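A Morning at the Wodholm Kitchenware Open House

I have been to a car plant, two breweries and a place that makes nothing but rope, and at none of them was I asked to put on a hairnet before being shown a spatula. Wodholm does things properly. 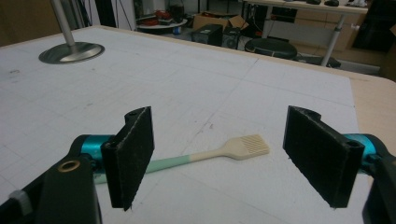 The company sits at the far end of Prostedden, past the last bus stop and a garden center that had already put out its Christmas wreaths in September. It makes what the trade calls "small soft goods for the kitchen," meaning the things in the second drawer down: scrapers, spoon rests, jar lids, egg rings, and pastry brushes. Once a year it opens the doors to anybody who fills in the form. I filled in the form in a weak moment, while looking for a replacement for a brush I had left too close to a burner.

There were more of us than I expected. The parking lot was full by half past nine, and people had brought folding chairs, as if there might be fireworks. We were given a sticker, a paper map and the hairnet, then divided into groups by sticker color. I was in the green group. The orange group got the better coffee, and I will not be discussing it further.

The mixing room

The tour starts with the raw silicone, which arrives in slabs and has the charm of a very large eraser. It goes between two steel rollers with a pinch of pigment, and then around and around until the color is even. I could have watched this for an hour. A slab goes in looking like cold lard with an accident on top, and after a few passes it has become mint green from one side to the other.

Our guide told us the mint took 46 trial batches to get right. Someone asked what was wrong with the first 45. "Toothpaste," she said, and moved us along.

Green is having a good run, apparently. Red used to be the color for anything silicone, then there was a gray period that everyone at Wodholm seems to remember with a shudder, and now people want their kitchen to look like the inside of an ice cream parlor. Most of the current range is pale: mint, cream, a pink that has been given a name I refused to write down.

The presses

The molding hall is warm and smells faintly of hot water bottles. Each press closes on its mold, sits there for a while as if thinking, and opens again. The parts are peeled out by hand. Watching somebody peel an egg ring out of hot metal with two fingers and a bored expression is the closest thing the tour has to a circus act, and it got applause.

There is a yellow line on the floor that visitors must stay behind. The green group was good about the line. A man at the back wanted to know whether you could cook an egg in the press, and was told that he was the third person to ask that morning.

After the presses comes trimming. A molded part has a thin frill of extra material where the halves of the mold met, and it has to come off. They let us try this with small scissors and a spoon rest each. Mine had a frill when I started, and a frill plus a notch when I finished. It was placed in a bin with everybody else's, and the bin was wheeled out of sight with what I thought was unnecessary speed.

The brush table

I had come for the brushes, and they get a corner to themselves at the end of the hall, where finished pieces are laid out on a big white table ruled off in large faint squares. The table has led a full life. It has scuffs and smudges all over it, a few dark marks that I took a private interest in, and pale bare wood along one side. After all the polished steel it was a relief to see a piece of furniture that looked like my own.

The brush on the table was the one with the two-tone handle, mint green at the end you hold and turning cream toward the head. The head is flat and spreads out like a fan, with fine ridged bristles running side by side. I have used a lot of pastry brushes. My grandmother's was the natural-bristle sort and left a hair in every pie, and we were brought up to regard the hair as lucky. Mine at home was the stubby silicone kind with fat bristles, and it moved egg wash from one place to another without ever seeming to leave any behind. The fan shape is supposed to cover more dough in one stroke.

I asked why the handle changes color halfway. I was hoping for something about grip. The answer was that it sells better.

The display card on the wall said that 740 brushes leave the corner on a good day. It did not say what happens on a bad one. It did say the bristles are the hardest part of the whole range to mold, as they are thin and close together and any air trapped in the mold shows up as a gap, like a missing tooth. A woman in my group said hers at home had a gap. She was asked, quite kindly, where she had bought it, and it had not been made by Wodholm, and there was a small silence in which the guide managed not to look pleased.

The baking demonstration

At eleven everyone was herded into the canteen to watch pastry being glazed. The oven was a Goltico with a glass door, set up on a trolley so the back rows could see, and the back rows could not see. I stood on a step by the vending machine and had a fair view of the left half of an apple turnover.

The demonstration compared three glazes: whole egg, egg yolk with a spoonful of milk, and plain milk. The yolk came out darkest and shiniest. Whole egg was a respectable second. The plain milk turnover looked like it had been told some bad news. All three tasted of turnover, and they were gone within a minute and a half of the tray being put down, so I may be the only person who tried all three. I was very close to the table by then.

A few things I wrote on the back of the map:

Load the brush lightly and wipe one side on the rim of the bowl. A silicone brush holds the liquid between the bristles and will dump the lot on your first turnover if you let it.

Long strokes in one direction. I have always scrubbed.

Keep the egg off the cut edges of puff pastry or the layers glue themselves together. I have been doing this wrong for most of my adult life and blaming the pastry.

Wash it head down under the tap, bending the bristles apart with your thumb. Stand it up to dry.

There was a question period. Somebody asked about dishwashers (fine), somebody asked about barbecue sauce (fine, but it will stain the cream part), and somebody asked a long question about a saucepan made by another company, in installments.

The shop

You leave through the shop. Naturally. It is one room with shelves up to the ceiling and a seconds bin by the door, which was ringed two deep the whole time I was there. Seconds are sold by weight, so there were people holding jar lids up to the light like jewelers. I got an elbow in the ribs over a spoon rest that I did not even want and am now quite fond of.

First-quality brushes were on a rack by the register. I bought one in the mint and cream, having been told exactly why I would, and a scraper I had no intention of buying when I joined the line.

Lunch was not included. I walked back toward the bus stop and ate at the Vídalín, a bakery café with four tables and a very good cardamom bun. The bun was glazed. I looked at it for longer than I would have the day before, and decided on yolk and milk, and when I asked at the counter it was sugar syrup.

If you are thinking of going

The form goes up on the Wodholm site in summer and the places do go: they take 300 visitors across the morning, and the green group alone felt like most of them. Wear flat shoes with closed toes, or you will be lent a pair of rubber clogs. Bring a bag for the shop. The tour itself takes a good hour and a half, plus however long you wait for the glazing. The 54 bus stops at the end of the road, and the walk from there is flat but has no sidewalk for the last stretch.

Ask for an orange sticker.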